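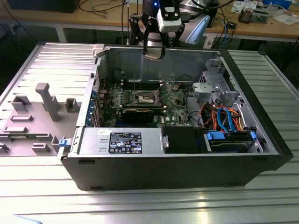

The Case for the Case That Opens

By Mererid Parry
July

The public discussion of repair has concentrated on telephones, tractors and the batteries of small appliances. The desktop computer receives little attention. It is considered a solved matter, an old and bulky thing that any technician can open. This essay argues that the ease with which such a machine can be opened was a design decision, that the decision is being reversed in many product lines, and that purchasing departments are in a position to object.

Consider what a serviceable tower offers the person working on it. The side panel comes away whole and can be set down beside the chassis. Behind it, the main parts lie open to view from one side. Blue plastic marks many of the places where a hand is expected to go, among them the latch at the edge of the chassis and the clips that hold a drive in its bay. A technician who has never met the model before can form a reasonable plan of work before touching anything.

Color marking of this kind costs the manufacturer very little. Its value to a school district or a county office is considerable, for the staff who maintain such equipment are often generalists. At the Trornstead district depot, where I advised on equipment policy, a new employee could be shown how to change a drive in one morning. The sealed units purchased later required an outside contract. Hagos Belay, then responsible for the depot's bench, recorded in his annual note that two of the first six sealed units sent out for memory faults were returned as uneconomical to repair. The fault in each was a part that a tower would have given up in minutes.

The processor socket deserves separate mention. It sits near the middle of the board inside a metal retention frame, close to the memory slots. Its presence means that the processor and the board may have different lives. One may be replaced and the other kept. Where the processor is soldered in place, the failure of either is the failure of both, and the buyer pays accordingly.

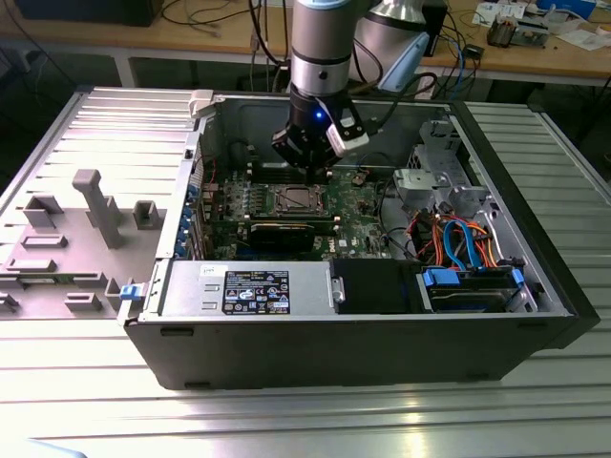 The same reasoning applies to memory. Long slots with latches at their ends permit an office to buy modestly at first and add capacity when the work requires it. They also permit a department closing one room to move useful parts to another. Such transfers rarely appear in any account of savings, and they should.

Objections to this position are familiar and some have merit. Kavinda Samarakoon, writing in reply to an earlier paper of mine, observed that towers occupy floor space, that they are heavy to ship, and that many users never open them. All of this is correct. A reading room with narrow desks may be better served by a small sealed unit. It does not follow that an entire institution should be supplied on that basis, or that the question of repair should be left out of the comparison.

I would therefore ask that tenders above 2000 dollars include a plain statement of which parts can be removed, with what tools, and whether replacements are sold separately. Bidders who build serviceable machines will have no difficulty in supplying it. The statement should be attached to the equipment record and kept until the machine is retired.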